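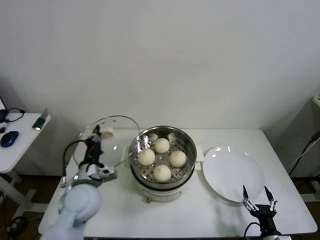
Quick page for the Clonura bench, as promised. One picture up so far, rest to follow when I get five minutes. It's mostly a note about the lid fault, so please read before you run the steamer job again.

**Bun task, lid in the left gripper, May**

Four buns in the basket, plate waiting on the right. Left gripper has the glass lid by its edge, right one open by the plate.

What went wrong: run 81, left arm faulted with the lid in the air. Gripper force dropped to 30 percent after a restart and didnt come back up. Lid slid out of the fingers, hit the table, chipped. No one hurt, but Sowmya Shetty was reaching for the plate at the time and that is far too close.

We went back through the logs. 200 runs on the old settings, 13 with the same force drop, all straight after a restart. None of those had a lid in the air so it never got noticed. Should have been.

For now:

- check the grip force on screen after every restart, before the lid job starts
- hands off the table while either arm is live, plate included
- power off at the wall before anyone fishes out a dropped lid, steam burns are no joke
- no lid runs with only one person in the room

Plenanis have the log files and say the fix is a saved setting that gets overwriten at start-up. Patch not here yet. Beaudoin are sending softer finger pads, which might help with the glass but won't cure the fault.

Sowmya is keeping the fault sheet, add your run number and time if you see the drop. More pictures once the pads are on.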